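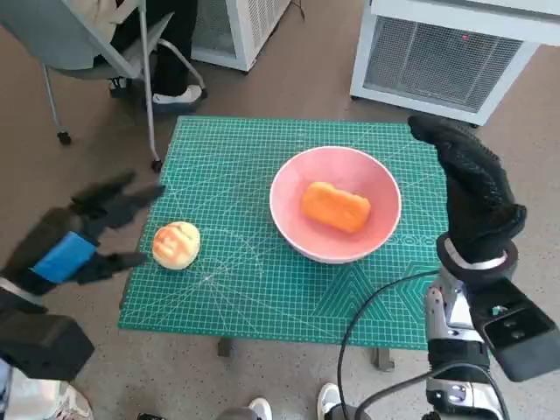

Rulmont Regional Flour Project: Interim Progress Report to the Tastingate Fund

Reporting period: October to March

1. Status

The project is on schedule in milling and storage and behind schedule in test baking. Spending is within the approved budget. No change to the overall end date is requested.

2. Milling

The stone mill at the Aryee site was commissioned in November. Initial runs produced flour with inconsistent bran content. The cause was traced to uneven feed from the hopper, and a replacement feed gate was fitted in December. Sieve results since then have stayed within the limits set in the project plan.

Throughput at the current stone setting is 40 kg per hour. The plan assumed a higher rate, but a faster feed raised the flour temperature at the spout above the agreed limit. We propose to keep the lower rate and extend the milling day when orders require it. The effect on labor cost is shown in the attached budget table under operations.

3. Grain intake and storage

Intake records now cover 214 lots. Each lot has a moisture reading, a test weight and a falling number. Lots with a low falling number are held separately and blended only after a second reading. Most of these came from late-harvested fields on the river side of the district, where rain delayed cutting.

Bin 4 was taken out of use in January after condensation was found under the roof panels. The grain was moved, checked and released. A vent has been added and the bin will return to service once humidity readings have been stable for a full month. Rodent control inspections were completed as planned and raised no findings.

4. Test baking

Sample flour goes to the Wirnutitz test kitchen. The planned program covers pan bread, rolls and sweet goods. To date, 40 percent of the scheduled bakes have been completed. The delay follows the late arrival of the proofing cabinet and a fault in its humidity control, now repaired under warranty.

Pan bread results are usable. Water absorption was higher than for the reference flour, and mixing times were shortened to match. Rolls made with the coarser grade spread during proofing and lost height in the oven. The finer grade performed better, though crust color varied between batches. Sweet goods have been tested only with the finer grade, and shelf-life data are incomplete.

The bake record form was revised in February. It now includes separate fields for dough temperature, final proof time and cooled weight. Earlier records have been transferred to the new form where the data exist.

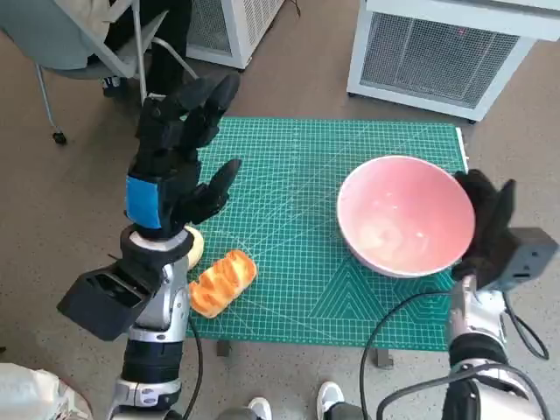
Green mat with white grid and diagonal angle guides.

5. Budget

Equipment costs are slightly over the original line due to the feed gate and the bin vent. The overrun is covered by savings in transport, as grain collections were combined during the winter. We request approval to move the difference between the two lines.

6. Next period

Work to the end of summer will cover the remaining roll and sweet goods bakes, the return of Bin 4 to service, and recutting of the millstones. Milling will stop during the recutting, and stock will be built up beforehand. A draft grading sheet for growers will be submitted with the next report.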